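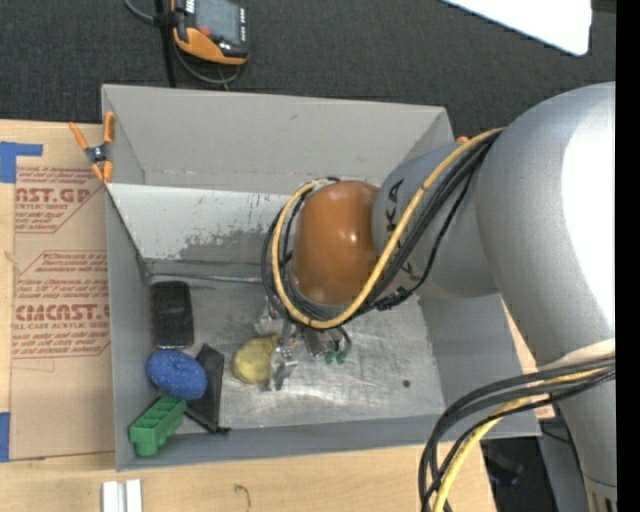 Wed 4 November

Coleo opens its second repair shop in January

I've wanted to write this one for ages! Coleo, the little shop where my business partner Solange Bélanger and I fix lamps, toasters and the odd accordion, is getting a second home on Arsenault Street. We've signed the lease, we have the keys, and I've already lost one of them.

The new place has 6 benches (we manage with 2 right now, elbows and all) and a proper front counter. Last year you brought us 1,380 things to mend, and plenty of you waited in the rain to do it, so yes, there'll be an indoor line.

Prices stay the same. A basic repair is still $33, parts extra, and we'll call before we order anything.

Doors open in January, and we're hiring for both shops. Press questions can come straight to me, Laurier Dhillon, at the old counter most mornings.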